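Reading time: 4 min

Ticket: Cork board at the Gedidholm craft room, pins falling out and paper won't stay flat
Opened by: Clodagh Ó Néill
Picked up by: Ona Priedītis
Status: open, mostly fixed

Clodagh, opening note

Hi! We love the big cork board but it has started dropping notes. I pin something up for the evening class and by the next morning it's on the floor with the pin under it. The letter sheets are the worst (we use them to mark the tables, one letter per sheet). I've tried pushing harder. I've tried two pins per sheet. Aušra says the cork is worn out and we should get a new one, and I really hope she's wrong, it's a great board and it fits the wall between the windows perfectly.

Ona, first reply

Please don't throw it out yet! Cork lasts a long time and most of these turn out to be the pins or the backing. A few things I'd like to know:

- Does it happen all over the board or mostly in one area?
- Which pins are you using, and are any of them bent?
- Can you take the board off the wall and lay it flat on a table? Push a pin in and see if it stands up by itself.

Clodagh

Mostly the middle, where everyone pins things. The edges near the frame hold fine. Pins are the Jetness ones from the 960 tub plus a bunch of old ones that have been here forever, all mixed up together in the wooden tray. Board is down, Gholamreza helped me lift it. Laid it flat and the pins stand up great! So what's different on the wall?

Ona

Good news so far. Lying flat, a pin only has to stand there. On the wall it has the weight of the paper pulling down on it, so a shallow pin or a tired hole shows up right away. 

Clodagh, 2020-01-20

Board and tray:

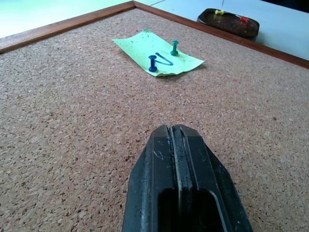
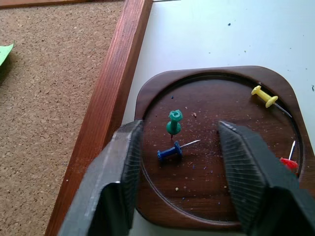

Ona

Holding power comes down to three things with cork: how deep the needle goes, how straight it is, and how many times that spot has been used. Your cork looks good to me, the grains are packed tight and I don't see any bald patches in the part you sent. I'd look at the paper next. The green sheet with the N on it is wavy and lifting in places even with two pins through it, and a sheet like that catches every draft from the door. Press your letter sheets under a heavy book overnight, then put one pin in each top corner instead of through the middle. The blue pin lying down in the tray has a nice long needle, so use that kind on the board. The green one standing up shows just a short bit of point. If it measures short next to the others when you check, put it with the short ones.

So, steps in order:

1. Sort the pins by needle length. Hold each one against a ruler. Anything bent goes in the trash (wrap it in tape first, please).
2. Wipe out the tray. There are crumbs and lots of tiny blue bits in it, and I'd like to know if you get fresh bits after a few days of use. If you do, check the pins for chipped heads.
3. Mist the back of the cork very lightly with water and leave the board flat for a day. Cork swells a little and the old holes close up. You can skip this if the back is sealed.
4. Rehang, and pin at a slight downward angle so the head sits higher than the point.

Clodagh

Sorted! This was weirdly fun. We had 27 bent ones. The short needles are almost all from the old bunch, and the Jetness pins are all the same length. Tray is wiped. The back isn't sealed, just bare cork on a thin panel with a Nukora sticker on it, so I misted it and left it on the table.

Aušra wants it on record that she still votes for a new board.

Ona

Noted, Aušra! How did it go?

Clodagh

Back on the wall since yesterday with 22 sheets on it and only one fell, and that one had a short pin I missed. The pressed sheets look so much better too, you can read the letters from the back of the room. I'm really happy with this.

One more thing. There's a spot to the left of the middle where a pin goes in with no grip at all, like pushing it into butter. Misting didn't change it.

Ona

That spot is probably crumbled inside. Mix cork crumbs with a bit of white glue, pack it in with a toothpick, and let it dry for a full day before you pin there. Laimutė Kivi did her whole hallway board that way and can lend you a bag of crumbs, I've asked her. Leaving this open until you've tried it.

Contact the help desk | © 2020 Gedidholm Community Rooms | Back to top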